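Search articles, topics, companies
Search

Clinholm tightens seal testing rules for small-format snack wraps

By Gianni Sorrentino
06/04/2023
3 min read

Packaging supplier Clinholm has revised the seal integrity procedure it requires of contract packers handling metallized film. The new procedure covers single-serve and bite-size formats and replaces a document that had been in use, with minor edits, for 9 years.

The main change is the sampling interval. Packers were previously asked to pull one set of packs per shift from each line. Under the revised text they must pull a set after every 3,000 packs, and again after any film splice, jaw change or stop longer than ten minutes. Each set goes through a vacuum leak test in water and a peel test on both end seals.

Clinholm said the old interval was written for slower machines. On a current horizontal wrapper, a worn crimp jaw can produce a full pallet of weak seals before the next scheduled check. The fault is hard to see by eye, particularly on foil-finish film, where the crimp pattern can look regular even when the sealant layer has not fused across the full width.

The company based the new limits on a trial run in February at the Bianchini plant in Lostetti. The trial covered 82 production runs on two wrappers, using the same film grade throughout. Jaw temperature, dwell time and line speed were logged for each run, and the packs were then held in storage before testing.

Most of the leaks found in the trial were at the end seals. Fin seals along the back of the pack failed less often, and usually only when the film had drifted off center. Channel leaks - narrow unsealed paths running through the crimp - were the most common type, followed by pinholes at the fold. 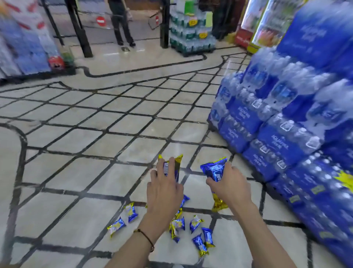 Line speed had less effect than expected. At 400 packs per minute the seals held within limits as long as jaw temperature stayed steady. Problems appeared when speed was changed in the middle of a run and the heaters took time to catch up. The procedure now asks operators to discard packs made during a speed change until the temperature reading has settled.

The revision also adds a section on product dust. Sugar, salt and fine crumbs caught in the seal area keep the two film layers apart, and raising the jaw temperature does not fix this. Packers are told to clean the infeed at each flavor change and to record the cleaning on the batch sheet.

Test equipment is not specified by brand. Dolteck, which supplies leak testers to several of the packers involved, has issued an updated settings table for its bench units. Older units can be used if the vacuum gauge has a current calibration certificate.

Peel strength limits are unchanged for standard film. A separate limit has been added for thinner grades, which tend to tear before the seal opens. In that case the tear is recorded as a pass, provided it starts outside the seal area.

Packers have until the end of the year to move to the new procedure. Those running twist-wrap lines are exempt, as twisted ends are not designed to be airtight and are covered by a separate document on closure tightness. Clinholm said that document is also under review but gave no date for its release.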